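Print this page | E-mail this page

Palamarchuk Refurbishment Centre, Plarkovden
Bench inspection checklist: workstation towers, cover removed
Form 14 – Tuesday intake
Asset no. 1283

1. Mains lead disconnected before the cover is opened. Satisfactory.
2. Wrist strap worn and earthed. Satisfactory.
3. Slot covers present and blue latches closed. Seven latches noted, all in place.
4. Vent grille free from obstruction. Satisfactory.
5. Loose wiring. Comment: the thin red lead hangs over the rear ports and on to the board. It is to be secured before the cover is refitted.
6. Processor socket. Comment: no processor fitted. Contacts must not be touched or wiped. 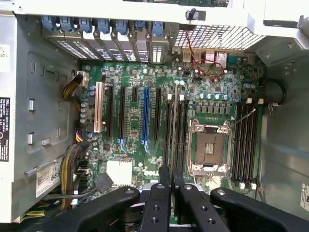
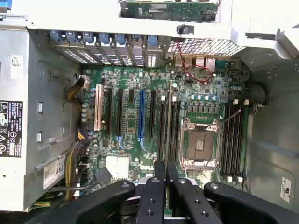

Must the socket be covered if the processor will be fitted the same day?
A protective cap is required whenever the tower is left unattended, however short the interval. Caps are kept in the Ireno cabinet, in boxes of 200.

7. Expansion slots. Comment: check each slot for dust and bent contacts under the bench lamp. Do not use metal tools.
8. Memory slots. Comment: latches to be tested by hand, one at a time.
9. Case edges. Comment: gloves to be worn when lifting the tower from its side.

Result: held pending items 5 and 6. Towers held from this batch are to be stored on the Rorkitz racking, bay 84, and inspected again in November.

Print this page | E-mail this page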